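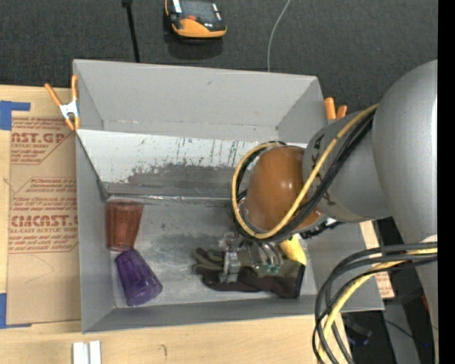
Gray bin on a wooden tabletop.

Archive > Growing Up > Interviews

The Fetia portable, from the repair side of the counter

June | By the Archive desk

Anyone who was a teenager in Van Dusen in the mid-sixties probably owned a Fetia portable or had a friend who did. It was a mono record player in a hinged case, with a drop-in changer and a speaker behind the front grille. The man interviewed for this page worked on them at the Stumach store, first after school and then full time. He asked that his name be left off.

He started at the parts counter. The store sold televisions, radios and phonographs on the ground floor, and repairs were done upstairs in a room with two benches. The Fetia cost $28 new. "That was a lot of babysitting," he said. "Most of them were birthday presents. We knew because the gift tag was still tied to the handle when they came in."

The warranty ran 90 days and covered parts but not the needle. Customers rarely read that line. By his account, the needle was the most common complaint and the easiest to fix. The Fetia used a Konum ceramic cartridge with a flip stylus, one side for microgroove records and the other for the old 78s that people's parents still had. A lever on the headshell turned it over.

"They'd play a new single with the wrong side down," he said. "It sounded like frying. You'd flip the lever, play it again, and hand it back. We didn't charge for that, though the boss wanted us to."

The second most common complaint was the idler wheel. The motor shaft turned a rubber wheel, and the wheel pressed on the inside rim of the turntable. If the player was left switched on with the platter stopped, the shaft wore a flat spot in the rubber. After that it thumped once per turn of the wheel. Pitch also wandered when the rubber glazed over.

"You could clean a glazed one with alcohol and a bit of fine sandpaper. A flat one you replaced. I kept a drawer of wheels, and the drawer was always low after Christmas vacation."

Asked how long a repair took, he said the store promised 24 hours and met it when the parts were in. When they were not, the wait depended on the Konum distributor, who delivered on Wednesday. A player brought in on Thursday could sit for most of a week. Some customers telephoned every afternoon as soon as school let out.

The changer was a separate subject. It held a stack of 7-inch singles on a fat spindle and dropped them one at a time. The instruction sheet gave a maximum stack, and in his experience it was ignored. The added weight made the top records slip against each other, and the tone arm rode at the wrong angle by the end of the stack. A coin taped to the headshell was the usual cure at home.

"A penny was all right if the arm was out of adjustment. It tracked. It also chewed up the record. When I saw a nickel I took it off, set the spring, and put the nickel in the envelope with the bill."

He described the tracking spring in some detail. It hooked into a row of holes under the arm, and moving it one hole toward the pivot made a difference that could be heard. He set it by ear for the first year, and later with a small balance gauge that the store bought secondhand. The gauge showed that his ear had been setting the arm a little heavy.

The cases wore out before the motors did. They were pressed board covered in vinyl cloth, in red, pale blue or a gray check. The corners went first, then the latch. Stumach stocked latches but no cloth, and people used adhesive tape or bathroom shelf paper. Names of bands were written inside the lid in ballpoint, often crossed out and replaced.

"You could date a machine by the lid," he said. "I never cleaned the lids. I cleaned the grille and the platter mat."

The amplifier had one tube, and it needed a warm-up before any sound came through. Many callers reported a dead set and then called back to cancel. The later version used transistors and played at once. He preferred working on the tube model, mainly because the chassis came out with four screws and the wiring was long enough to turn it over on the bench.

He left the store when the repair room closed and the space became stock storage. By then most of the trade was cassette machines, which he did not enjoy. He still has one Fetia, the pale blue one, with a replacement wheel and its original Konum cartridge. The 78 side of the stylus has hardly been used.

He plays it a few times a year. The hum is louder than he remembers, and he thinks the filter capacitor is due.

Contact the Archive | Copyright Van Dusen Growing Up Archive | Back to top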